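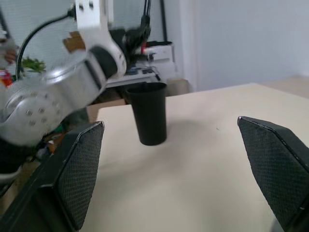 Re: [gripper-list] Truline pads vs the Gelthorpe ones, anyone compared?

From: Aileen Manalo
Sent: Friday, November 23, 2018

Gerardo, quick answer between two other things. Yes, we have both sets. Fingers are the same black ones you have, only the pads change, so it's a fair comparison, or as fair as I can make it with one arm.

Short version – go with the Gelthorpe pads for thin parts, keep the Truline ones if all you ever pick up is cups.

Longer. Cups are easy and I'd stop testing with them. Tapered, matte, wide rim, anything will hold that. We did three days on cups in October and learned very little. Both pads fine, both opening widths fine. Only trouble was coming down too far over the rim, and that was my approach height, not the pad.

Gerardo Salazar wrote:
> We've got budget for one set of pads and I don't want to buy
> twice. Main use is bench tools, pens, probes, that kind of thing,
> plus the odd cup for demos. Intan says the texture matters more
> than the force setting. Charito says the oposite. Has anybody run
> them side by side on something narrow? Also does the wrist camera
> still see the part once the fingers are closed? Ours is mostly
> looking at its own knuckles by then.

Both of them are right, sorry. On the narrow stuff texture wins at low force. Turn the force up and you can't tell the pads apart any more, but then you're squeezing a part you might not want to squeeze.

Multimeter probe is what I'd use for a test piece. Round, has a smooth part and a ribbed part, and you get a completely different answer depending where you grab it. 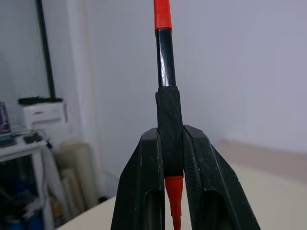 Grab on the ribbed grip and it stays vertical with either pad. Grab on the smooth shaft and the Truline set lets it swing when the wrist stops. Gelthorpe set let it swing too but less, and not every time. I haven't got a proper number for that, Gunnel wants one, she can come and do it.

Ran 11 picks per pad before I had to give the arm back. Three drops with Truline, all on the shaft. Don't quote me on so small a run.

Camera – yes you lose the tip. With the probe held upright ours shows the shaft and the grip nicely and the pointy end is out of view below. If you need the tip for insertion you want a second camera off to the side, or you work out the offset once and trust it. We trust it. Mostly.

Controller: old firmware on the Bullau box rounds the close width, so two different settings gave me the same gap for almost a week. Check yours is on build 1701 or later before you blame the pads. I blamed the pads.

Scuffs on the fingers don't seem to matter so far. Scuffs on the pads do, swap those early.

Can lend you the Truline set if you cover the shipping. Intan has the screws, I think. Ask her not me, I'm at Lumbao until the end of the month and teh lab phone just rings.

Aileen

Last updated: 3 days ago

We use cookies to keep you signed in to the list archive. By continuing to browse you accept our cookie policy. Accept | Settings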